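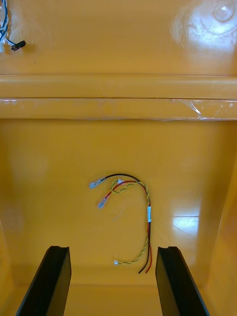

Kabelsatz im orangegelben Kunststoffgehäuse, rechts am Bund das weiße Band.

# Kleine Kabelsätze in Kunststoffgehäuse einlegen und anschließen

Die folgenden Hinweise gelten für Kleinspannung in Bastel- und Haushaltsgeräten: Lampen mit Steckernetzteil, Lüfter, Batteriekästen, Spielzeug. Arbeiten an Netzspannung gehören in die Hand einer Elektrofachkraft. Vor dem Öffnen eines Geräts wird die Versorgung getrennt und der Akku entnommen.

## Gehäuse vorbereiten

Glänzender Spritzguss verkratzt leicht. Als Unterlage eignet sich ein gefaltetes Baumwolltuch oder eine Gummimatte. Metallspäne vorher absaugen, nicht ausblasen.

Klebebandreste an Kanten und Absätzen löst man bei Zimmertemperatur in flachem Winkel ab. Bleibt Kleber stehen:

- mit dem Daumen abrollen, solange die Schicht noch zäh ist
- danach Isopropanol auf ein fusselfreies Tuch geben, nie direkt auf das Gehäuse
- kein Aceton und kein Nagellackentferner, beides greift ABS und Polystyrol an
- bei unbekanntem Kunststoff zuerst an einer verdeckten Stelle prüfen

Nach dem Reinigen zehn Minuten ablüften lassen. Erst dann kommen die Leitungen hinein.

## Adern sortieren

Farben sind in Kleingeräten nur ein Anhaltspunkt. Bei Gleichspannung liegt Rot in der Regel auf Plus und Schwarz auf Minus. Gelb, Grün, Blau und Weiß sind meist Signalleitungen, verlässlich ist das nicht. Maßgebend ist der Schaltplan oder eine Messung.

Ein verdrilltes Adernpaar bleibt verdrillt, und zwar bis möglichst kurz vor den Stecker. Wer es zum bequemeren Verlegen aufdreht, verschlechtert unter Umständen die Störfestigkeit. Beim Kürzen beide Adern gleichzeitig ablängen, sonst zieht später eine allein am Kontakt.

Vor dem Ausbau eines alten Kabelsatzes:

1. Jeden Anschluss mit einem Streifen Kreppband kennzeichnen.
2. Gegenstelle im Gehäuse mit derselben Nummer versehen.
3. Lage der Leitungen fotografieren, einmal gesamt und einmal je Stecker.
4. Erst dann abziehen.

## Flachsteckhülsen

Übliche Breiten sind 2,8 mm, 4,8 mm und 6,3 mm. Die Hülse muss zur Zunge passen, in Breite und in Blechstärke. Eine zu weite Hülse lässt sich zwar aufschieben, hat aber Übergangswiderstand und wird unter Last warm.

Transparente Isolierungen haben den Vorteil, dass der Crimp von außen beurteilt werden kann. Zu prüfen sind zwei Stellen: Die vordere Crimpung umschließt nur Kupfer, die hintere nur die Isolierung. Einzelne Litzen, die seitlich herausstehen, werden nicht abgeschnitten. Die Hülse wird ersetzt.

Aufschieben gerade und ohne Verkanten. Abziehen an der Hülse, bei festem Sitz mit einer Flachzange mit glatten Backen. An der Leitung wird nicht gezogen. Löst sich eine Hülse ohne spürbaren Widerstand, ist sie aufgeweitet. Nachbiegen hält selten lange — bei uns in der Werkstatt Dornden wandern solche Hülsen in den Schrott.

Zugprobe nach dem Crimpen: Leitung zwischen Daumen und Zeigefinger fassen, kräftig ziehen. Nichts darf sich verschieben.

## Kleine Stecker

Bei kleinen Kunststoffsteckern zuerst die Verriegelung suchen. Manche haben eine Nase oben, andere nur Reibschluss. Mit einem Spudger am Gehäuse des Steckers ansetzen, nicht zwischen den Adern. Beim Einstecken auf die Führungsrippe achten und mit gleichmäßigem Druck bis zum Anschlag schieben.

Lose Stecker, die noch nicht belegt sind, fixiert man während der Arbeit mit Kreppband an der Gehäusewand. Das verhindert, dass sie beim Schließen in die Fuge geraten.

## Bündeln

Ein Band je Bund reicht bei kurzen Kabelsätzen. Es sitzt auf einem geraden Abschnitt und mit Abstand zur Biegung, damit die Adern im Bogen nachgeben können. Gewebeband hält länger als PVC-Band, dessen Kleber mit den Jahren schmiert. Kabelbinder nur handfest anziehen und bündig abschneiden, der Stumpf ist scharf.

Beschriftet wird mit Laserdruck oder Lackstift. Kugelschreiber auf weißem Etikett verwischt. Adwoa Sarpong verwendet im Lager Sundholm reine Nummern, etwa 1037 oder 2905, und führt die Zuordnung in einer Liste. Das spart Platz auf dem Etikett, setzt aber voraus, dass die Liste beim Gerät bleibt.

## Einlegen und schließen

- Kabelsatz zunächst lose auf den Gehäuseboden legen und die Lage ohne Anschluss prüfen.
- Biegeradius mindestens das Vierfache des Leitungsdurchmessers.
- Leitungen nicht über Schraubdome oder Rippen führen. Falls unvermeidbar, Kante mit Filz abdecken.
- Längenreserve als flachen Bogen ablegen, nicht knicken.
- Kraftleitungen zuerst stecken, Signalleitungen danach.
- Deckel ohne Schrauben auflegen. Steht er an einer Stelle hoch, liegt dort eine Ader in der Fuge.

Schrauben in Kunststoff zuerst rückwärts drehen, bis sie in den alten Gewindegang fallen, dann vorwärts. Das Drehmoment eines kurzen Handschraubendrehers genügt.

## Aufbewahrung von Ersatzkabelsätzen

Kabelsätze lagern trocken, dunkel und ohne Zug, je Satz ein Druckverschlussbeutel. Aufhängen an den Steckern ist ungünstig. Für Sammelbestellungen von Hülsen lohnt die Packung zu 500 Stück nur bei einer einzigen Breite; für gemischte Reparaturen ist ein Sortimentskasten sinnvoller. Seidu Dankwa hat seinen in 13 Fächer geteilt, nach Breite und Leitungsquerschnitt getrennt, mit einem eigenen Fach für aussortierte Hülsen, das samstags geleert wird.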